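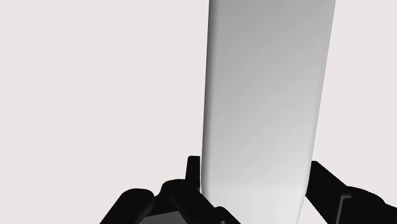 Jun 12, 2024

Soap cure, batch 37, continued. Bars unmolded and cut. Starting mass of the full slab 1357 g on the Rakau scale, tared with the tray on it. Oven held at 61 C through gel, no cracking along the top.

Lye was the Plasby flakes again, new tub. Nayeli Sotelo titrated it and got slightly lower purity than the last one, so the superfat is a bit higher than the sheet says. Corrected the sheet in pencil - someone please update the file.

Trace came slowly. Olive fraction is 600 g, the rest coconut and shea. Stick blender in short bursts, hand stirring between. No fragrance in this batch.

Ash: thin film on two of the end bars, none on the middle ones. The end bars sat nearest the vent. Next time cover the tray with the Cekosero lid until it cools to room temperature.

Zap test negative on the end bars. Did not test the middle.

Trinidad Marín wants the curing rack turned so the bars get air on both faces. Moved it, shelf two. Weigh weekly, same scale, and write the mass on the card and not on the wrapper. If the loss has leveled off before September, cut one open and check the core.

Still to do: wash the molds, order pH strips.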